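Surnwood Angled Pedestal for Table-Mounted Robot Arms

Product code: Surnwood 278
Sold by: Turo
Availability: made to order, delivery from February

Overview

The Surnwood 278 holds a small articulated arm on a slanted face instead of flat on the tabletop. It is meant for bench cells where the arm has to reach down to a fixture on the same table. The page below covers the pedestal itself and the rules we ask buyers to follow when they set up a cell with it. Please read both parts before ordering.

Specifications

Height: 278 mm
Weight: 38 kg
Finish: gray
Minimum table depth: 825 mm
Mounting plate: black, rounded corners, supplied with fasteners
Mounting hole patterns: 11, listed in the drawing pack

Before you install

A pedestal is one part of a robot cell. ISO 10218 and, in the United States, ANSI/RIA R15.06 deal with the safety of industrial robots and the systems built around them. Whoever puts the cell together is responsible for the risk assessment. Turo does not carry out the assessment and the pedestal does not come with one.

The assessment should cover the arm, the gripper, the part being handled, the fixture, and the table. A gripper that is harmless when empty can be a hazard when it holds a thin or pointed part. If any of these items is changed, go over the assessment again and record the result.

Setup rules

Bolt the pedestal through the tabletop. Clamps are not accepted, even for short trials.

Tighten the plate fasteners to the values in the drawing pack and mark each one with paint.

Enter the true mounting angle in the robot controller before the first powered move. With the wrong angle the arm may drift or drop when the brakes release.

Run the first program at reduced speed with one trained person holding the enabling device.

Keep tools, cups and spare parts off the table while the arm is powered.

Place the emergency stop where it can be reached without leaning over the table.

Check for pinch points between the upper link and the forearm. On a slanted mount the elbow often works folded, and the gap between the two links can close quickly.

Simulating the cell first

We recommend modeling the full layout before any holes are drilled. The model should include the table, the walls and the fixture as well as the arm. Check the elbow at its highest point and the gripper at its lowest. Lukus and Sampaio layout files are supplied with the drawing pack.
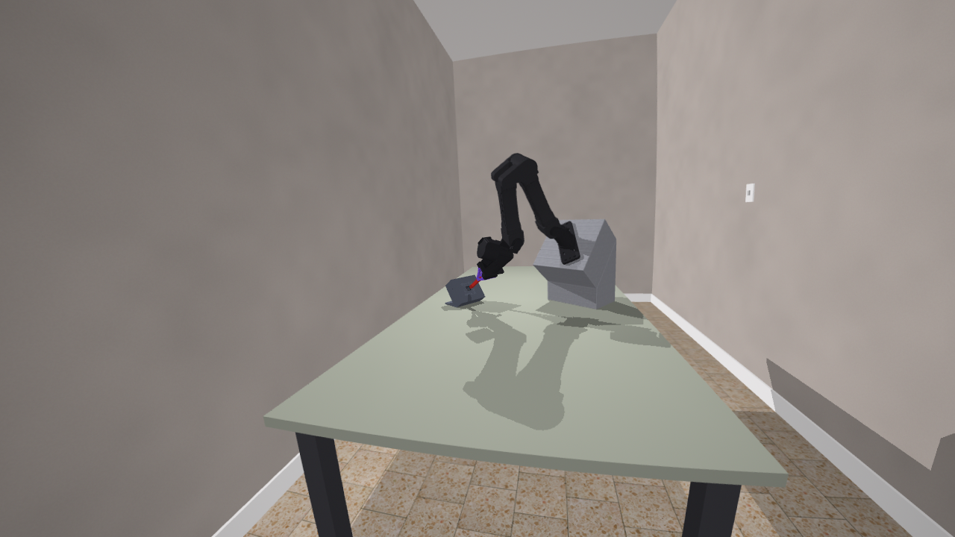 Simulated bench cell: arm on an angled pedestal, gripper lowered toward a small fixture.

A clean run in simulation does not replace the checks on the real cell. Measure stopping distance on the installed arm with its full load, and use that figure when placing guards or scanners.

Inspection

Check the paint marks on the fasteners every month. After a collision, stop using the pedestal until the plate and the table bolts have been inspected. Keep a written record of each check with the cell documents.

Supplied with the pedestal

Mounting plate and fasteners
Table bolts and washers
Drawing pack
Inspection record sheet

The arm, gripper, table and fixture are not included.

Page last revised September 2, 2018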